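Didance Literary Translation Fund
Minutes of the Meeting of the Selection and Publications Board
19 August 2018

Present: Carola Wendt (Chair), Bernd Thiele, Frauke Kramer, Daniyal Siddiqui
Taking minutes: Sanaa Soliman
Apologies: none received

1. Minutes of the previous meeting

The minutes of the March meeting were approved with one correction. Under item 4, the publisher of the Wendish novella should read Brinkmann, and not Ultell as printed. Ms. Kramer asked that the corrected version replace the one now posted on the website.

2. Matters arising

Mr. Thiele reported that the estate holding the rights to "The Salt Ledger" had replied to the Fund's second letter. The estate agrees in principle to an English edition but wishes to approve the translator's afterword before it goes to press. The Board had no objection to the estate reading the afterword. It did not agree to a right of approval, and Mr. Thiele was asked to say so in writing.

3. Fiction applications

The Board received 22 applications in fiction, of which seven had been placed on the short list by the outside readers. Each short-listed sample was discussed in turn.

Mr. Siddiqui spoke in favor of "A House for the Ferryman," a novel in which a retired customs officer returns to the river town where his brother drowned and takes a room with the family he believes responsible. He found the dialogue well handled and the long middle section faithful to the slow pace of the original. Ms. Kramer agreed on the dialogue but noted that the translator had smoothed out the officer's habit of repeating himself, which the author uses to show his failing memory. The Board voted to fund the translation, on condition that the translator meet with Ms. Kramer to review chapters 3 through 6.

"Winter Accounts," a detective novel told in letters, was deferred. The sample covered only the opening letters, and members felt unable to judge whether the translator could keep the four correspondents distinct. A second sample from the later part of the book will be requested.

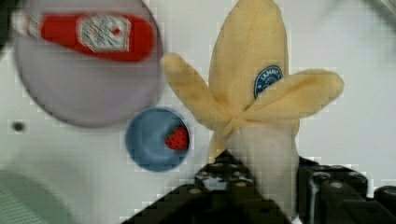
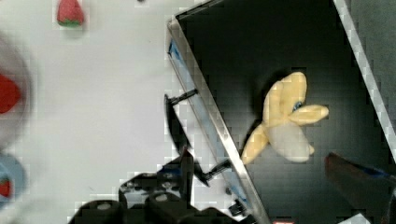 The remaining five short-listed titles were ranked by written ballot. The two highest, "Orchard Street, Evening" and "The Deaf Organist," were approved for funding. The other three applicants will be notified by letter and may apply again in the next round.

4. Skimuten series

Ms. Wendt presented proofs of the next volume in the Skimuten series of short novels. The text runs to 102 pages, including the introduction. Mr. Thiele questioned the jacket copy, which gives away the identity of the narrator's correspondent. After discussion it was agreed that the second paragraph of the copy be cut and the first kept as it stands.

Ms. Kramer asked whether the translator's name would appear on the front cover. Ms. Wendt confirmed that it would, in keeping with the policy adopted for the series.

5. Reading copies

Mr. Siddiqui noted that several outside readers had received their copies late and had asked for more time. The Board agreed that readers will be given six weeks from the date of delivery. Ms. Soliman will revise the reader guidelines accordingly.

6. Other business

A request from Ultell to reprint an excerpt from "The Deaf Organist" in its autumn catalog was referred to Mr. Thiele, who will check the terms of the author's contract and report to the Chair.

There being no further business, the meeting was adjourned.

Minutes submitted by Sanaa Soliman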